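The Pen Drawer Talk, notes for me
Vavuvik Community Rooms, Sat 19 October, after the coffee break

Slow down. In May I got through the whole thing in half the time and then had to fill with questions, and the first question was where the restrooms were.

Start without a slide. Ask who has a pen in their bag right now. Then ask who has a pen in their bag that doesn't write. Wait for the laugh, let them dig around, somebody always finds one and holds it up. Okay! So that's our subject.

Who I am: quick. I run the supply closet at Tiwari, which is an after-school art place, and I've done it for eight years. I'm not a professional organizer, I just got tired of kneeling on the floor looking for a yellow marker that worked.

SLIDE 2, the big number
561. That's how many pens, markers, crayons and pencils came out of one closet when Oliwia Szczepańska and I emptied it onto the floor. We needed a whole afternoon and most of a bag of pretzels. (Don't tell the glue story unless they seem awake. If they do seem awake, definitely tell the glue story.)

The part I want them to hear is that we had been ordering new markers that entire year. We had markers under our markers.

SLIDE 3, test first
Scrap paper, one long scribble per marker. Go fast. If it's scratchy it gets one more chance tip-down overnight in a mug, and after that it goes. People get sentimental here, I do too, I kept a dead teal one in my apron for weeks because I liked the color.

Crayons don't need testing, obviously. Stubs I keep if a small hand could still hold them. Someone may bring up melting stubs into new crayons. I've done it once, in a muffin tin, and I didn't enjoy it, but say it nicely because there's usually a fan in the room.

SLIDE 4, caps
Click. If you don't hear the click it isn't closed. I make the kids do it next to their ear and they love it. Do it into the microphone? Try it, could be fun, could be awful.

SLIDE 5, what goes in with the pens
My favorite argument, and Oliwia and I still don't agree. She says an organizer for pens gets pens, full stop. I say whatever you reach for in the same ten minutes lives in the same place, so the spray bottle stays out, and so does the little jar. If you put the spray bottle back under the sink it's never coming out again and your table stays sticky. Ask for a show of hands. I've lost this vote before.

SLIDES 6 to 8, click through these, keep talking over them
Two open organizers on the table, everything else still lying out. Point out that they have no lids! Lids are where good intentions go to die, at least in my house. 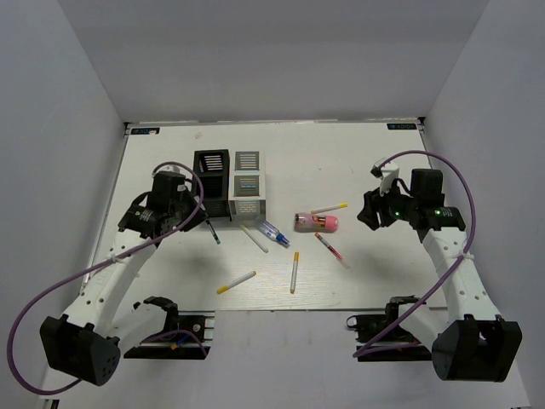

Closer in: markers, spray bottle, the jar with the pink cap. Ask which one they'd put away first.
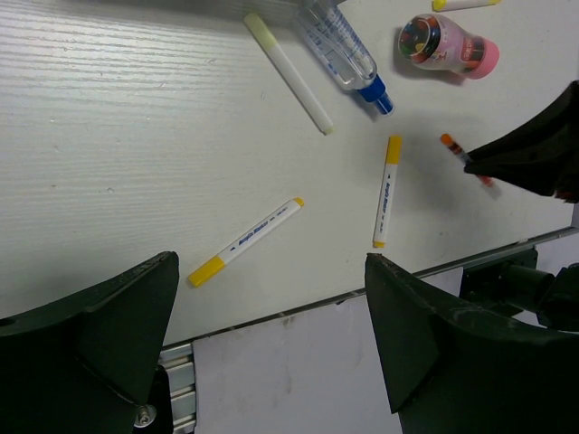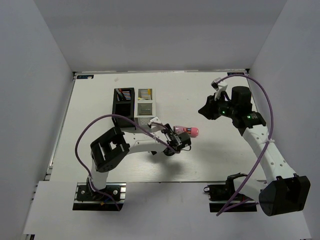

Most people start with the biggest thing, because it clears the most table and feels great. I used to do that. Now I start with whatever rolls. Markers roll, crayons roll a bit, round jars roll right off the edge and under the radiator, and you'll be down there with a ruler trying to fish them out. Rollers first, then things that stand up by themselves.

Next thing, tips up or tips down. I go tips down for water-based markers and anything you like for pencils. At Tiwari we do one organizer for color and one for everything black or gray, and that's as fussy as I get. We tried sorting by shade and it held until Monday snack time.

SLIDE 9, who puts it back
If you're the only one who knows the system, you're the one who'll be doing it forever. I put the organizers where a seven-year-old can reach them and drop a marker in from above without looking. Sloppy is fine. In the right box and sloppy is completely fine.

Questions. If it goes quiet, ask what's in their kitchen drawer. Handouts are in the blue folder, the scribble test sheet is on the back. Give the clicker back to the desk before I leave, I took it home last time.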